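The Tresley Cup

We had told ourselves all winter that the Tresley Cup was only a bit of fun, and I think we might even have believed it if the letter hadn't come saying that 26 schools had entered, and that the winners would go on to Ullholm in June with all their train fares paid. After that my daughter stopped eating her tea at the table and took it down to the club instead, and I went along most evenings with a flask, because somebody had to drive, and because (I may as well own up) I had grown rather fond of the arm.

They called it Nilteo, after a planet in a story one of the little ones was writing. The club had saved for it through two summers of cake stalls, 3,000 pounds in coins and crumpled notes, and they spoke to it the way my grandmother used to speak to her hens. 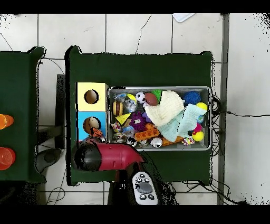 What did the arm have to do to win? It had to pick toys out of a crowded tray and drop them through the holes in the boxes, with more points for the awkward ones.

I learned all this from the bench by the radiator, where the parents sat. My daughter explained it to me twice, very patiently, and then a third time in the car. A ball was easy, she said, so long as it didn't roll. Cloth was the thing to be afraid of. Cloth had no proper edges, and it hid whatever you were really after, and the team from Chávez Road had lost their whole spring term to a single tea towel. 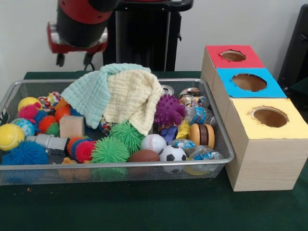
The tray, with the towels left where they fell and three boxes waiting.

On the Sunday before the heats they let me stay past nine, which parents weren't usually allowed to do. It was raining hard on the roof. My daughter had her chin on her fists and was muttering under her breath, and the boy beside her had written "BE GENTLE" on the back of his hand in biro. I poured out the last of the tea and forgot to drink it.

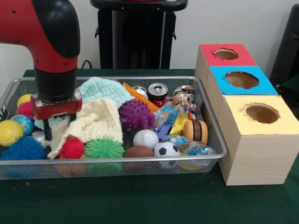
Nilteo over the pale cloth, fingers down.

"Go on, then," said my daughter, so softly that I wasn't sure whether she meant the arm or herself, and I found I was holding the lid of the flask in both hands, as though it might be of some use to them.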